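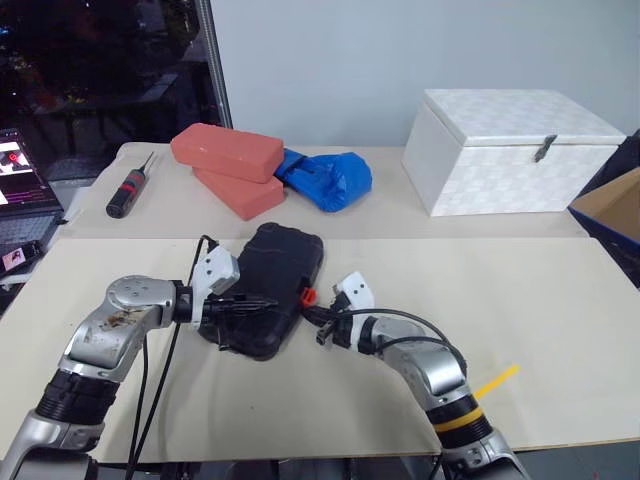

Home | Projects | Gallery | People | Contact
Print this page | E-mail this page
Reading time: 1 minute

Collecting examples, Plormont bench

At Plormont we gather examples from which a learning system can study how two arms work together. One example is one short try with one object, guided by a person from beginning to end. Until now we have kept 212 of them, and we hope to reach 3,000 by November.

The black case is our most difficult object this month. It is hard and its corners are round, so both grippers must come to it from opposite sides — one alone turns it.

The bricks, the boxing glove and the white box stay on the back table between tries. Hortensia Rengifo changes the object after every 8 examples and writes a short note for each group.

Text: Plormont group, June 26, 2024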